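Two winters with the Futis 711 pack

Posted Tuesday, March 15, 2022
8 comments

I promised a few of you a proper write-up of my pack back when I bought it, and then I kept putting it off, partly from laziness and partly from a feeling that a person shouldn't say much about a backpack until it has been rained on, sat on and dragged through a gorse hedge. Well, it has now had all of that and more, so pour yourself something warm and get comfortable.

The pack is the Futis 711, the olive one, with the roll top and the big stretchy pocket on the front. I bought it to replace an old frame pack that I'd carried since before my knees started talking to me. The old one was a fine piece of kit but it weighed a ton even with nothing in it, and it creaked with every step, so that anyone walking behind me got a sort of rocking chair concert the whole way up the hill. Stella Kioko put up with that for years and never said a word until the day I replaced it, when she said quite a few!

First, the carry. The hip belt is the best I've owned. It's wide over the bone and narrow at the front, and it doesn't ride up when you bend to look at something, which I do all day long because I'm a great one for looking at moss. I've had it loaded for three nights out at Stirncombe with the heavy tent and too much food (I always bring too much food, it's a sickness) and my shoulders were fine at the end of it. The chest strap is fiddly with gloves on. I ended up tying a bit of cord to the buckle and that fixed it.

The roll top keeps the rain out nicely if you give it a good tight roll and leave some room at the top. If you stuff it to the brim and only get one turn on it, you will have damp socks, and I speak from experience here. 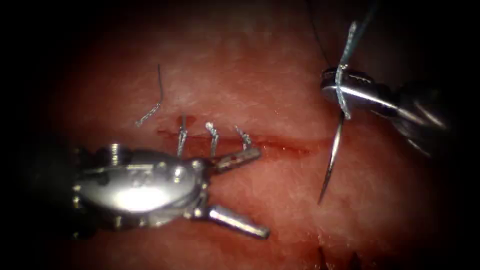

Now for the part that went wrong. On our second trip to Raltthorpe the seam where the left shoulder strap meets the body began to open up, and by the time we got back to the car I could get a finger into it. I had a needle and some heavy waxed thread in the glove box, so I sat on the tailgate and mended it, badly, in one long running line. It held until the next weekend, when one bit wore through and the whole row slid out like a shoelace. So I did it over the slow way, with separate stitches, each tied off with its own knot before starting the next, just like the three in the closed part of that cut, and I left the two ends on each one standing up a little as they are there. It takes forever and looks like a row of whiskers, but if one stitch goes the others stay put, and mine have stayed put ever since. I put a dab of seam glue over the top once it was all done.

I did write to the company about the seam, and they were very nice about it and offered to take the pack in, but that would have meant being without it for the best part of the season and I couldn't bear the thought. I should say the right strap has never given me any trouble at all. I check it before every trip now, in the kitchen, under the good lamp, usually with the dog standing on the hip belt.

A word on the fabric too, while I'm on the subject of wear. The bottom panel is a thicker weave than the rest and it's holding up beautifully. I put the pack down on rock, gravel, wet grass, whatever happens to be there, and all it shows is some fading. The stretchy front pocket is another story. It's wonderful for a wet rain jacket or a map you keep wanting, but it snags on everything with a thorn, and mine has two little runs in it now, low down on the side. I've stopped them with a dot of the same glue – not pretty, but they haven't grown.
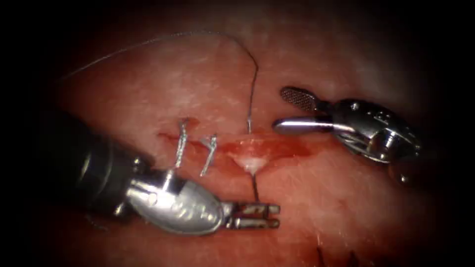 Gladys Mfinanga thinks I'm being too soft on it. She wrote to me after my last post to say that a strap seam is the one thing on a pack that should never let go, and that if hers had done it halfway down a mountain she'd have sent the thing back with a stiff letter and gone straight out for a Nakajima. She has carried her Nakajima for years and swears she's never so much as threaded a needle for it.

I take her point, I really do. I borrowed that same pack of hers for an overnight last April and it's a lovely solid thing, with straps you could tow a car by. But it sits like a plank on my back (I'm short in the body, Gladys is not), and the belt dug in so much that I walked the last mile holding it up with my hands. Fit matters more to me than anything else, and I'd sooner mend a pack that fits than limp along under one that doesn't. If you're long in the back you may well feel the other way, and I'd say try both on with some real weight in them before you hand over any money. Most shops have sandbags for it if you ask. If they don't, bring a few water bottles from home and never mind the looks you get.

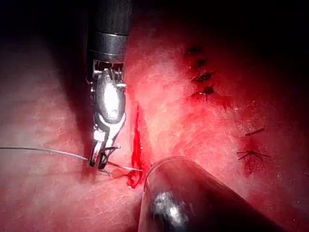 Would I buy the 711 again? I would, in the same color and the same size, but I'd go over both strap seams with waxed thread before it ever left the house.

There are a couple of small things I forgot to fit in anywhere. The side pockets take a tall bottle, but you can't reach it while walking unless your elbows bend in ways mine don't. The little zip pocket inside the lid is just right for car keys and a headlamp. And the foam back pad comes out, so you can sit on it at lunch, and on a cold stone wall at Stirncombe that's worth a great deal. Stella has taken to borrowing mine before I've had a chance to sit down.

I'm off to Raltthorpe again as soon as the mud lets up, and I'll be taking a new stove along, so expect me to go on at length about that next.

Shared 3 times

Recent posts
Waxed thread, and where I keep it
An overnight with a borrowed Nakajima
Too much food: what I packed for Stirncombe
Goodbye to the creaky old frame pack
Moss walks for slow people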